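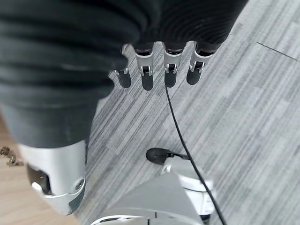

水を飲むだけで足のつりが治まるなら苦労しないよ、とエヴァリストからコメントをもらいました。前回、長く走った夜にふくらはぎがつる話を書いたときのことです。うんうん、ごもっとも。私も水だけで済むとは思っていなくて、書き方がちょっと雑でしたね、ごめんなさい。というわけで今日はその続きを、お茶でも飲みながらのんびり読んでもらえたらうれしいです。

サイト内検索 キーワードを入力 検索

走りはじめたのは9月で、最初は川沿いを8キロも行けば大満足でした。それがだんだん欲が出て、14キロまで延ばしたあたりから、夜中に「いたたた!」と飛び起きるようになったんです。あの痛み、経験のある方ならわかりますよね。布団の中でつま先をつかもうとして、届かなくて、もう片方までつりそうになるあの感じ(笑)。

それで、走る仲間のアルベルティーナに相談したら、まず距離の延ばし方を聞かれました。手帳を見返すと、8キロの次の週にいきなり12キロ近く走っているんですよ。われながら、よくやるなあと思います。彼女は一度に延ばすのを少しだけにして、きつかった翌週はあえて短くしているそうで、私もさっそく真似をしています。

もうひとつ変えたのが、帰ってからの過ごし方です。以前は玄関でシューズを脱いだらそのまま床にごろん、でした。今はまず10分ほど家の前をゆっくり歩いて、それから壁に両手をついて、ふくらはぎを左右ともじんわり伸ばします。反動はつけません。お風呂上がりにもう一度やると、翌朝の階段がずいぶん楽な気がします。あくまで私の場合ですけれど。

飲みものは、冬だとつい忘れがちなので、走る前にコップ一杯、帰ってからも一杯。汗をたくさんかいた日はお味噌汁も足します。祖母の家で覚えた、わかめと豆腐のたっぷり入ったのが好きで、これは足のためというより半分以上は楽しみですね。寒い日に湯気の立つお椀を持つと、もう走った距離なんてどうでもよくなってしまいます。

そうそう、Rundenというアプリで記録もつけていて、ベネディータに誘われて始めたのですが、彼女の距離が気になって無理をした日もありました。最近は人の数字を見ないで、自分の欄に「左ふくらはぎ、張りあり」などと書くだけにしています。しょっちゅうつる方や、腫れや強い痛みのある方は、早めにお医者さんに診てもらってくださいね。

明日は少し遅めに起きて、川沿いを軽く走るつもりです。エヴァリスト、よかったら橋のところで合流しましょう。

2020年12月31日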